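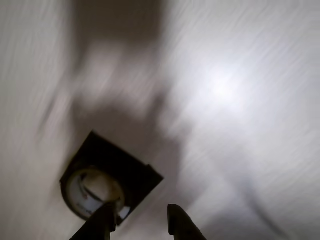

浅色的表面上，有的地方很亮，有的地方比较暗。

桌子上的方框：一卷黑胶带能做什么
Plekitz 儿童知识页 24/07/2023

小朋友们，你们的桌子上有没有画过线？如果用笔画，大人可能会不高兴，因为有些笔的线很难擦掉。可是有一种线，不需要笔，也不需要尺子上的墨水，它是一条胶带。

我们今天要认识的是黑色的电工胶带。电工是修理电线的人，他们把这种胶带缠在电线的接头外面。它通常是用一种软的塑料做的，电很难从里面通过。请记住：电线和插座的事情只能让大人做，我们小朋友只用胶带来贴桌子。

胶带为什么会粘？
胶带有两面。外面的一面很光滑，里面的一面有一层薄薄的胶。胶很软，你用手指按它的时候，它就流进桌面很小很小的坑里，和桌面靠得很近。靠得越近，粘得越好。所以贴胶带的时候要慢慢地按，从一头按到另一头。桌子上有灰的话，胶先粘住了灰，就没有办法好好地粘桌子了。

电工胶带还有一个特点，它可以拉长。你拉它，它变长也变窄，放开以后又想缩回去一点儿。贴直线的时候请不要用力拉，不然过几天线的两头会自己翘起来。

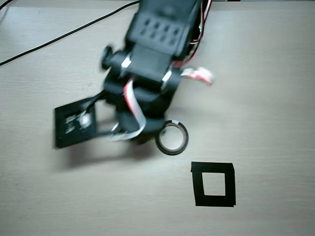

用胶带在桌上围成一个方框，是一个很老的办法，也很好用。方框告诉我们：东西放在里面。比如你每天把杯子放在同一个方框里，就不容易把它碰倒。做手工的时候，剪刀有剪刀的方框，胶水有胶水的方框，用完了放回去，下一个人马上就能找到。在 Brerneck 的儿童手工室，二月份我们给每张桌子都贴了方框，现在孩子们收拾桌子比以前快多了。

怎样贴一个方框？
先把桌子擦干净，等它干。
剪四条一样长的胶带，每条14厘米。请大人帮忙剪。
贴第一条，用尺子看看它直不直。
贴第二条的时候，让它的头压在第一条的头上，两条胶带成一个直角。你可以拿一本书的角来比一比。
再贴剩下的两条，最后用手指把四个角按紧。

如果你的方框歪了，没有关系，胶带可以揭起来再贴一次。但是揭了很多次以后，胶上面都是灰和小毛毛，它就不粘了，要换新的。

为什么常常选黑色？
黑色的东西吸收很多光，只把很少的光送回我们的眼睛。浅色的桌子正好相反，它把很多光送回来。一个暗，一个亮，放在一起我们就看得很清楚。要是你的桌子是深色的，那么请你换白色或者黄色的胶带。

影子也是暗的，但是影子和胶带不同。灯移动，影子跟着移动；胶带贴在那里，灯怎么移动它也不走。你可以晚上在家里试一试：在桌子上放一卷胶带，拿手电筒从左边照，再从右边照，看影子跑到哪里去了。把手电筒举高，影子变短；放低，影子变长。 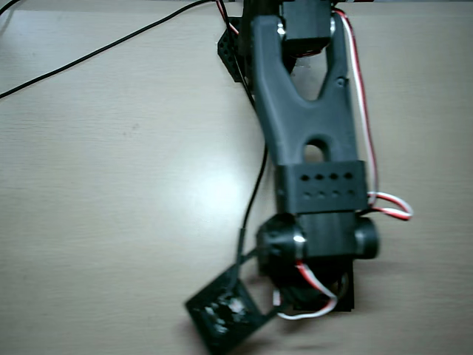 浅米色的桌面，细细的纹路大多是横的。

木头的纹路从哪里来？
树每年长粗一圈。春天长得快，木头的颜色浅一些；夏天后来长得慢，颜色深一些。把树干竖着锯成木板，一圈一圈的年轮就变成一条一条的长纹。有的桌子不是整块木头做的，只是在表面印了木头的花纹，看起来也很像。想知道你家的是哪一种，可以看看桌子的边，问问大人。

胶带用完以后
揭胶带要慢，把它折过来，贴着桌面往后拉，不要直直地往上拉。桌子上留下的胶，用温水和一点儿肥皂擦。没有用完的胶带，把头折进去一小段，下次就不用找很长时间了。

小词典
直角：方框的角，和书本的角一样。
年轮：树干里面一圈一圈的纹。
吸收：把东西收进去，比如海绵收进水。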